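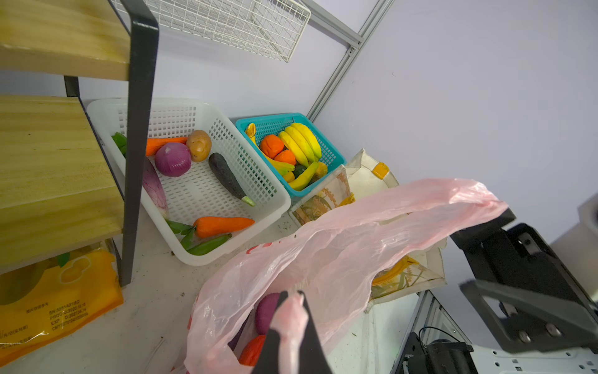

4.2 授業料の分割納付制度と家計記録の分類

本節では、プリストデール（Plistdale）の私立職業学校で行われている授業料の分割納付制度について、利用した家庭の支出記録をもとに検討する。前節では制度の規則と各校の運用の違いを述べた。本節の関心は、分割納付を選んだ家庭が、毎月の納付額をどの支出から用意したかという点にある。借入れによる学費の調達は別の問題であるので、ここでは扱わない。

分析の対象は、5校に子どもを通わせる442世帯である。各世帯には、入学手続きの際に学校の窓口を通じて調査票と家計記録帳を配布した。記録帳は、日付、支出の内容、金額、支払った人の四つの欄だけからなる簡単なものである。記録の期間は最初の納付期限の前月から始め、最後の納付が終わる月までとした。途中で記録をやめた世帯も、それまでの記録が連続している場合には分析に含めた。途中でやめたこと自体が、支払いの困難と関係している可能性があるからである。

制度の内容を簡単に確認しておく。分割納付を希望する家庭は、入学時に保証金として1,000（現地通貨単位、以下同じ）を学校に預ける。保証金は最後の納付が終わったあとに返還されるか、次年度の授業料に充てられる。納付の管理は、5校のうち多くがダニロ（Daniro）社の収納代行サービスに委託しており、残りの学校は会計担当の職員が台帳で行っている。ダニロ社を利用する学校では、納付期限の前に保護者の携帯電話に通知が届く。台帳で管理する学校では、生徒が紙の通知を家に持って帰る。この違いが納付の遅れに与える影響については4.4節で述べる。

家計記録の分類は、最初に予想したよりも難しい作業であった。当初の計画では、ナレッティ（Naletti）地区の先行調査で用いられた費目表をそのまま使用する予定であった。この費目表は、食料、住居、光熱、交通、教育、その他という大きな区分から構成されている。ところが、予備的な集計を行ったところ、授業料の納付月に「食料」の合計がほとんど変化しない世帯が多く見られた。一方、面接では、同じ世帯の保護者の多くが「食べるものを減らして授業料を払った」と答えていた。記録と発言のあいだに、このような食い違いがあったことになる。

この食い違いについて、筆者らは二つの説明を考えた。一つは、保護者が負担を実際より重く感じており、面接の回答が誇張されているという説明である。もう一つは、費目表の区分が大きすぎて、区分の内部で起きた変化を捉えることができないという説明である。前者の可能性を完全に否定することはできない。しかし、記録帳の原本を一行ずつ読み直した結果、後者の説明を支持する記述が多く見つかった。たとえば、ある世帯では、納付月に肉と魚の購入が減り、その代わりに米と豆の購入が増えていた。米はまとめて買うと一回の金額が大きくなるため、食料全体の合計はほぼ同じになる。大きな費目だけを見ると、この世帯は何も節約していないように見える。
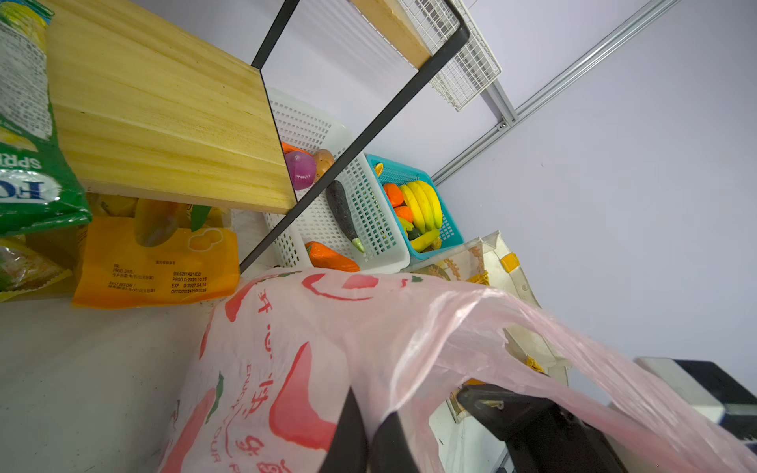

費目の粗さの問題は、食料の区分を一段だけ細かくしても解決しなかった。改訂の第一段階では、食料を穀類、肉・魚、野菜、果物、菓子・飲料、外食に分けて再集計した。これにより肉・魚から穀類への移動は確認できるようになったが、同じ区分の中での置き換えは依然として見えないままであった。図2の白いかごには、紫色の玉ねぎ、茶色のじゃがいも、なす、にんじんのおもちゃが一緒に入っているが、かご全体を「野菜」という一つの費目として記帳すれば、なすを買うのをやめてじゃがいもを増やした家庭も、何も変えなかった家庭も、合計額が同じである限り区別することができない。調査の協力者であるアルナルド・カリーリョ（Arnaldo Carrilho）は、集計に先立ち、品目の名前を残したまま入力し、費目は後から付ける方法を提案した。筆者らはこの提案を採用し、入力作業をやり直した。

新しい入力方法では、記録帳に書かれた品目名をできるだけそのまま転記し、その横に大費目と小費目の符号を付けた。品目名が読めない場合や、「市場」「買い物」のように店や行為の名前だけが書かれている場合は、「食料・内訳不明」とした。内訳不明の割合は世帯によって大きく異なる。几帳面に記入する世帯では最後までほとんど生じないが、記録に疲れてきた世帯では、後半の月になるほど多くなる傾向が見られた。この傾向は結果の解釈に影響するため、内訳不明が食料支出の大部分を占める月は、品目の分析から除いた。ただし、大費目の分析には残してある。

符号を付ける作業は、二人の作業者が独立して行い、一致しなかった項目は話し合いで決定した。一致しなかった項目の多くは、食事と教育の境界にあるものであった。たとえば、生徒が実習の日に持っていく弁当の材料を、食料とするか教育に伴う費用とするかは、簡単には決められない。職業学校では実習の日に帰宅が遅くなるため、普通の日にはない支出が生じる。本研究では、家庭の台所で用意したものは食料とし、学校の売店または実習先の近くで買ったものは教育関連費とした。この規則は便宜的なものであり、別の規則を用いれば教育関連費の大きさは変わる。

分類をやり直した結果、納付月の家計の調整には、大きく分けて三つの型があることが分かった。第一の型は、品目の置き換えである。食料の合計額を保ちながら、価格の高い品目を価格の低い品目に替える。この型は、調理を担当する人が家計の管理も担当している世帯に多く見られた。第二の型は、支払いの延期である。衣類、家具の修理、親族への贈り物など、時期を動かすことができる支出を納付月の後に移す。第三の型は、収入側の調整である。家族の誰かが臨時の仕事をしたり、持っているものを売ったりして現金を用意する。収入は記録帳の対象ではなかったので、この型は主に面接によって確認した。

三つの型は互いに排他的なものではない。多くの世帯は、年度の初めには支払いの延期によって対応し、延期できる支出が少なくなると品目の置き換えに移っていた。この順序は、筆者らにとって意外なものであった。食料の調整は毎日少しずつ行うことができるので、最も早く始まると予想していたからである。面接を受けた30名の保護者の説明によれば、食卓の変化は子どもにすぐ気づかれるため、できるだけ避けたいという気持ちがあるという。ある母親は次のように話した。「おかずが変わると、娘は自分の学費のせいだと思います。だから服のほうを先に我慢しました。」同様の発言は、子どもの数が多い世帯で特に目立った。

保証金の扱いについても、注意すべき点がある。1,000という金額は、5校の中で授業料の最も低い学校にとっては比較的大きな負担であり、授業料の最も高い学校にとっては小さい。それにもかかわらず、金額はすべての学校で同じである。保証金を預ける月は入学の準備が重なる月でもあり、制服や実習用の道具の購入と時期が一致する。そのため、最初の納付よりも保証金の用意のほうが苦しかったと答えた保護者が少なくなかった。記録帳を見ても、保証金の月には、第二の型と第一の型が同時に現れる世帯が多い。分割納付制度は一度に払う金額を小さくするための制度であるが、その入口に一括の支払いが置かれていることになる。

ウスマン（Usman）校では、この問題に対応するため、保証金を分けて預けることを会計担当者の判断で認めている。規則には明文の規定がなく、保護者が自分から相談した場合に限られる。面接では、この取り扱いを知っていた保護者と知らなかった保護者がはっきりと分かれた。知っていた保護者の多くは、上の子どもが同じ学校に通った経験をもつか、親族に在校生がいた。すなわち、非公式の便宜は、すでに学校とつながりのある家庭に届きやすい。学校側はこの取り扱いを公表することに慎重であり、希望者が増えた場合の事務の負担を理由として挙げた。担当者が一人で台帳を管理している現状では、この理由にも一定の根拠があると思われる。

また、納付の期限と収入の時期の関係も検討した。プリストデールでは、農産物の売買に関わる世帯の収入が季節によって大きく変化する。5月の納付期限は、このような世帯にとって現金の少ない時期に当たる。記録帳では、5月の前後に、内訳不明の食料支出が減り、品目ごとの細かい記入が増える世帯がいくつか見られた。現金が少ないときには、少しの支出にも注意を払うようになるためと推測されるが、記録帳だけからこれを確かめることはできない。給与を毎月受け取る世帯では、同じ変化は認められなかった。

本節の分析には、いくつかの限界がある。まず、記録帳は分割納付を選んだ家庭だけに配布したので、一括で納付した家庭との比較ができない。一括で納付した家庭でも、納付の前に長い期間をかけて食料の置き換えを行っていた可能性がある。次に、家庭で栽培した野菜や親族からもらった食品は、金額が生じないため記録に現れない。品目の置き換えが見られた世帯の一部では、購入をやめた品目を畑のもので補っていたかもしれず、その場合、食事の内容は記録から想像されるほど変わっていない。さらに、記録をつけるという行為が、支出の仕方を変えた可能性もある。面接でも、記録帳を受け取ってから菓子や飲料を買う回数を意識するようになったと述べた保護者がいた。

以上の限界を考慮しても、大きな費目の合計が変化しないことをもって家計に負担がないと判断するのは適切ではない、と筆者らは考える。学校が分割納付の可否を審査するときには、現在、保護者が申告した費目ごとの月額が用いられている。申告書の様式は、先行調査の費目表とほぼ同じ大きな区分によっている。このような様式では、すでに品目の置き換えを始めている家庭と、余裕のある家庭が同じように見えるおそれがある。申告書の項目をむやみに増やすことは、保護者の記入の負担を考えると勧められない。その代わりに、最近買うのをやめた品目があるかどうかを自由記述で尋ねる欄を一つ設けることを、調査に協力した学校に提案した。二校がこの欄を試験的に導入することに同意しており、記入された内容の分析は今後の課題である。

次の4.3節では、納付が遅れた世帯に対象を限定し、遅れが生じる直前の支出の変化を検討する。品目の符号は本節と同じものを使用するが、教育関連費については、実習に伴う交通費を独立した小費目として扱う。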